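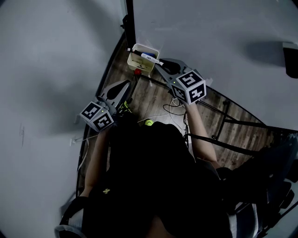

A marker pen at the basket, right-hand gripper. Both marker cubes are on.

Plidis Hand-Held Gripper Pair, three weeks in
Reviewed by Benedikt Imhof, Apr 20, 2020

I didn't want to like these and I mostly don't, but they're better than the last pair I set up, so let's go through it.

What you get for $2971 is two hand-held grippers, two printed cubes, four cables, a clamp I threw in a drawer, and a setup guide that was clearly written before the final hardware existed. The page on mounting shows a bracket that isn't in the box. Plidis support sent me a newer PDF after two emails. It shows a different bracket that isn't in the box either.

Setup

The sales page says you'll be recording in half an hour. It took me most of a day. Charging and pairing is quick, I'll give them that. You hold the power button until the light goes green, then do the same on the other side. Then you get to the cubes.

The cubes are how the tracking software knows where each gripper is. Each one sits at the rear of its gripper on a small stem, and the stem goes in with a single screw. One screw! On a part where a small twist ruins every recording you make until you catch it. Mine held for the first few sessions and then the left one started to creep. I now put a pencil line across the joint and look at it before I start. Thread locker helped more than tightening did, and please go easy on the tightening, because the socket strips. I've stripped one. A replacement stem from Devadiga fits and costs less than the official one.

Keep the faces clean and don't touch them with your thumbs. The print is matte, which is good under overhead lights, but it picks up skin oil and goes shiny in patches. A dry cloth is fine. The guide recommends alcohol wipes, and on my spare cube the black started coming off at the corners, so I'd skip that.

Calibration

This is where I'd knock off the most points. The routine asks for 100 poses per hand, and it doesn't tell you which ones were bad until the end. If your sleeve got in front of a cube at pose 9, too bad, you'll do the whole thing over. Wear something plain and push your sleeves up. Turn off any lamp that shines straight at your work surface, too. Mine was throwing hard shadows and the software kept losing a corner.

I also ran it with the free Prillmont calibrator, which lets you redo a single pose. Same grippers, same cubes, much less swearing. Why Plidis doesn't just ship with something like it, I have no idea.

In use

Fine -- good, even -- with things about the thickness of a marker pen. Picking one up and laying it over a small plastic basket is the kind of job these were made for, and the jaws close evenly. The rounded shape of the jaw end means you can get in beside a basket rim without knocking into it, as long as you come in at an angle. Coming straight down is clumsy.

Thin flat stuff is another matter. Cards, single sheets, a ruler lying on a tabletop: you'll be scraping at them. The sales page has a video of somebody lifting a playing card on the first try. I would like to know how many tries came before it.

Weight is acceptable. My wrists complained after the first long session and have since stopped complaining, though I take more breaks than I used to.

Cables

Sort these out before anything else. I work in the gap between two surfaces and whatever slack I leave ends up on the floor under me, where a foot or a chair leg will find it sooner or later. Loop the extra and tie it to something that doesn't move. The connectors on the supplied cables are stiff and have no strain relief worth the name. One went intermittent in March and I lost a full afternoon blaming the software. I've swapped in Drakmont cables and had no dropouts so far, but that's a short test.

Upkeep

The log says 544 grasps on the current jaw pads. The left pads look new. The right ones have a groove starting, and I'm right-handed, so no surprise. Pads pull off with a fingernail. Wipe the seat before you press new ones in or they'll sit crooked. Check the cube stems each time you start, and recalibrate if either one has been dropped, even if it looks fine.

Should you buy them?

At this price, with that screw, I'd wait for a revision. If you need a pair now, budget for cables and two spare stems, and use the Prillmont software from day one. Three stars. I'd go to four if they fixed the stem, and I've told them so. They said they'd pass it on.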